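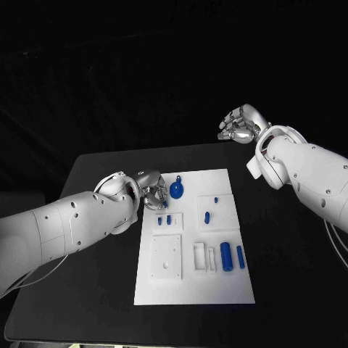

A small blue peg in the fingers of the left hand, with the right hand waiting its turn.

Opinion | Robots & Work

I have a soft spot for dull work, and I would like to put in a good word for some of the dullest I know, which is showing a robot how to handle a peg. Then showing it again, and again after that, until you've saved 200 good tries and your shoulders ache and you've started to dream in blue and white.

I've been doing this at Trultbridge for a good while now, on a bench job we call Trastuner. There's a white board with blue and white parts laid out on it — pegs, plates, a wheel, a couple of cylinders — and two arms with silver hands, and a person steering. Every try gets recorded, and the whole pile goes off to be learned from. Our target for October is 3000 tries. We have 2000.

People who visit nearly always ask why we don't hurry up. I understand the question! A bigger pile looks better in a report, and our friends at Wodine, who are lovely and very quick, would happily have us drop the checking and just keep the arms moving. I think that would be a mistake, and I've thought so ever since we sat down and watched 85 of our own early tries from start to finish.

What we saw was a bit embarrassing. We had laid the parts out in nearly the same spots each time, without ever deciding to. We had thrown away every fumble, so the system had never once seen a hand lose its grip and calmly try again. And we all reached for things the same tidy way, having learned it from each other over lunch.

So now we shift the board before we start, and we turn the plates, and we let the slow people be slow. If a peg goes in crooked and gets straightened, we keep it and write down what happened. The folks over at Başaran think we keep too many of these, and they may be right about a few, but I'd still sooner argue over a messy try than never have it to look at.

None of this is hard to grasp. It just takes patience, and patience is awkward to put in a budget. I'd ask anyone planning a project like ours to pay for the extra hours anyway, and to come and steer the arms for an afternoon before they set the target. Bring a snack, and a cushion for the chair.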